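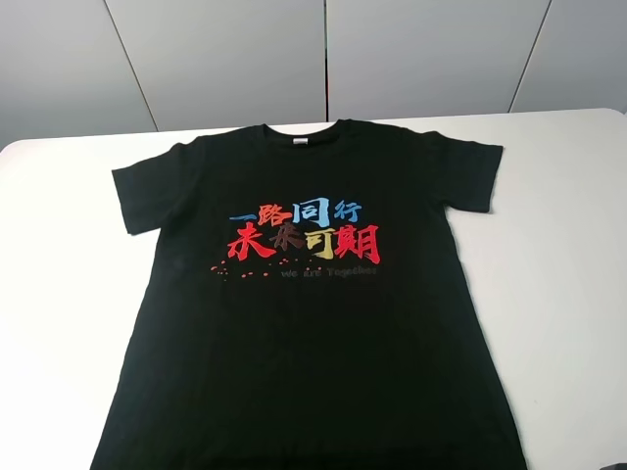
Sep 23, 2022 - folding bench, T-shirts

Picked up the fold comparison where Phong Ông left it. Same question as before: which fold gives a stack that stays square on the shelf and still shows enough of the print that the person picking doesn't have to open the shirt.

Test piece was the black crew neck with 一路同行 over 未来可期 on the chest. I like it for this work. The red on black is easy to find with the eye, so a crooked fold shows up right away. On the plain black ones you can be well off center and not know it until the stack leans.

Laying out. Front up, collar away from me, sleeves pulled out to the sides. I smooth from the chest down first and do the shoulders last. Going the other way pushes a ridge into the armhole seam and it stays there through every fold after. Hường Chu does shoulders first and gets away with it, but she pulls the sleeve out with her other hand at the same time. I can't do both evenly, so chest first for me.

Fold A (the old Mullon sheet): sides in to the back, sleeves doubled down, then thirds from the hem. Tight and narrow, stacks well. The print ends up bent across the lower line of characters, and after a night on the shelf there is a crease through it. The crease comes out with a hand steamer, but that is another step at packing and I would like to drop it.

Fold B: in half lengthwise, sleeves together, then hem to collar, then once more. Quickest of the three. The edges step, though - the upper layer always lands short of the lower one by a finger width, more if the side seams weren't matched at the start. In a stack the steps add up and the pile slides toward the thick side.
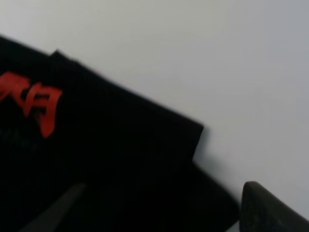
I tried correcting the step at the end by tugging the top layer out to meet the bottom one. It moves the corner and leaves the rest where it was. Better to open it one fold and redo it. Uyên Trịnh's suggestion was to overshoot the first hem fold slightly so the second one comes out even. Worked on the medium, not on the large. Need to try it on more than one large before saying so to anybody.

Fold C (board): 22 cm board, top edge just under the neckband, sides and sleeves over the back, board out, hem up in two. Slower, but the print sits flat in the middle and the corners hold. The board drags on the way out if the shirt is folded too snug around it. Sanded the long edges again, which helped some. Tùng Lương has a thinner one at the Halness bench that he says doesn't drag at all. Ask to borrow it.

Stack check: mixed pile from A and C on the narrow shelf, left over lunch. A was still square. C had settled but not shifted. I didn't bother with B.

Table notes:

- Wipe the white top before black shirts. Lint from the towel batch gets onto everything dark and takes forever to pick off.
- Tape roller is down to the last sheets. Refills are on the Vetetholm order, not here yet.
- The overhead light flattens black cloth so much that wrinkles disappear. Checked by running a palm across instead. A desk lamp set low to one side might do the same job, will bring one.

For the Kiều order (284 shirts, 40 to a carton) I would go with C and accept the slower pace. If Phong Lý wants A for speed, then the bottom third has to be moved up so the bend falls below the lettering. That makes the packet a bit longer and I haven't checked it against the carton. Somebody should do that before we commit, the inside length on the carton sheet is crossed out and rewritten in two different pens.

Left to do:

- overshoot fold on the large, several shirts
- thin board from Tùng
- A with the shifted bend, measure against a real carton
- ask Hường to show me the sleeve pull again, slowly

Boards are back in the drawer under the bench, long ones at the bottom. Steamer is emptied.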